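About Pusterton Shared Workshop

Pusterton began as two workbenches and a disagreement over a vise. We now have 68 members, a second vise, and a robot in the back room that has been six weeks from finished for as long as most of us have belonged.

The robot is called Osonel. It was started by Soon-im Geum, who wanted something at home to do her laundry and ran out of kitchen to build it in. She moved the project here one March, along with 142 labeled bags of screws. Several of the labels are correct. 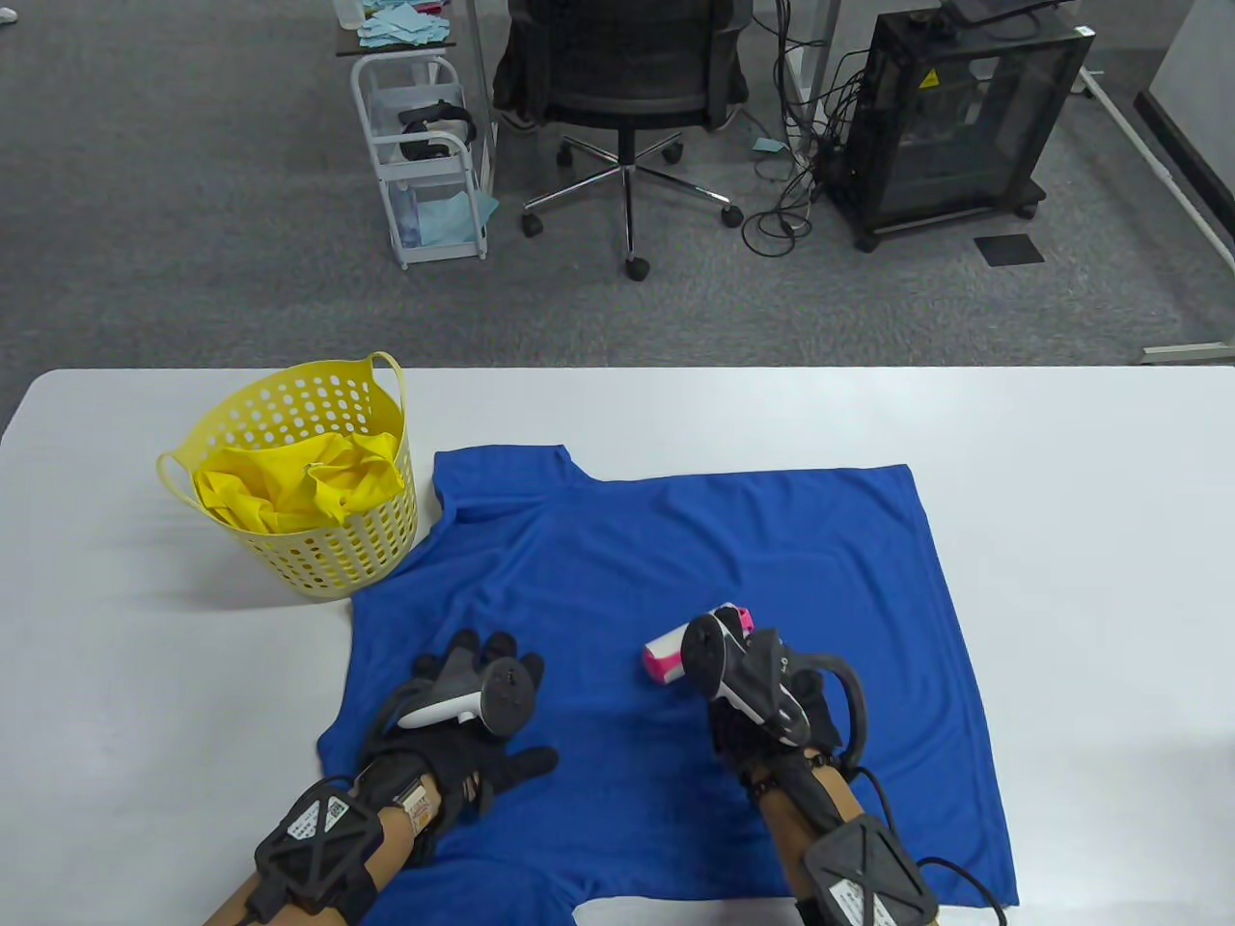

Osonel is a members' build, paid for out of our own pockets and worked on mostly after seven in the evening. Chores are the whole point of it, so our practice material is ordinary wash. A blue T-shirt flat on a white table, a controller in each gloved hand and the yellow basket at the table's far corner: that is a normal evening on the project, and yes, your mother could have folded it by now. She has declined to join.

The rest of the shop is open to whatever you're making. We have hand tools, soldering stations, a drill press named Bae and a 3D printer we don't name in front of guests. Members have built guitar pedals, a cat door and one very heavy lamp.

You'll find us at 231 Hillberg, up the side stairs. Come by any evening and ask for Soon-im. If you can crimp a connector properly, mention it early — you may not get home for dinner.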